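Home | Tickets | Knowledge base | Status | Sign in

Print this page | E-mail this page

Ticket 1327 — Induction cooktop trips breaker when two zones are on
Product: Mengal four-zone induction cooktop
Site: Anance test kitchen, Salska
Opened: 2026-10-21
Status: Closed

Reported problem

The cooktop shuts off when a second zone is turned on at high power. With one zone in use it runs normally at any level. With two zones on the left side, the breaker in the panel trips within a few minutes. There is no error code on the display before it goes dark. After the breaker is reset, the clock is back at zero and the child lock is on.

The cooktop was installed in March and worked without trouble until the kitchen was rewired. The only change the site knows of is that the oven and the cooktop were moved to new circuits.

First reply from support

Please check the following and report back:

Is the cooktop on its own circuit, with nothing else connected to it?
What rating is printed on the breaker?
Does it trip with the two right-hand zones on, or only the left?
Does it trip with small pans, large pans, or both?

Do not open the underside of the unit. The connection box should only be opened by an electrician with the power off at the panel.

Update from site

Breaker is marked 30 amps. We tried the right-hand zones at the same levels and it tripped there too, but it took longer. Pan size makes a difference. Two small saucepans will run together, and the large round pot plus anything else will not. We boiled plain water each time so the load would be the same. All the tests were done with boost off except the last one, which tripped almost at once.

We also noticed that the lights over the sink dim a little when boost comes on. They did not do this before the rewiring. 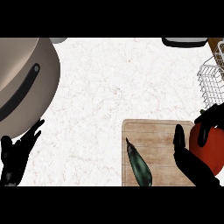

Support asked whether the oven had been on during any of these tests, and said that dimming lights pointed to a shared circuit or a loose connection ahead of the cooktop. The advice was to stop using boost and to run one zone at a time until the wiring had been looked at.

Update from site

The oven was off for all of them, but the dishwasher was running for at least two. We had not thought to write that down. Ran the test again with the dishwasher off and got through a full boil on two zones. Turned the dishwasher on and the breaker went when it started heating water.

Electrician came out and found that the dishwasher feed had been tied in at the cooktop junction box. One of the screws in the box was also loose and the insulation next to it was brown. He moved the dishwasher to its own breaker, cut back the damaged wire and made the connection again.

Reply from support

Thank you. While the power is restored, please go into the settings menu and check the power limit. After a long outage some units go back to the factory value. To open the menu, hold the lock key and the timer key together until the display shows P, then step through with plus. If the limit is set to 2700 watts, the zones will cut back early when two are used together. Set it to the value your electrician confirms for the circuit, then hold the lock key to save.

Update from site

It had gone back to 2700. Changed it with the electrician present. All 4 zones now run together, although the front left drops a level when the rear left is on boost. Is that normal?

Reply from support

Yes. The two zones on each side share one power module, and the one set first gives way to the one on boost. The manual covers it under power sharing. It goes back up when boost ends.

Update from site

Fine, that matches what we see. Lights are steady. Ran it through a full lunch service with no trips. The clock had to be set again. OK to close.

Resolution: site wiring fault, dishwasher on cooktop circuit, loose terminal. Power limit reset by user. No parts sent.
Linked article: Setting the power limit on Mengal and Skurirari cooktops

Print this page | E-mail this page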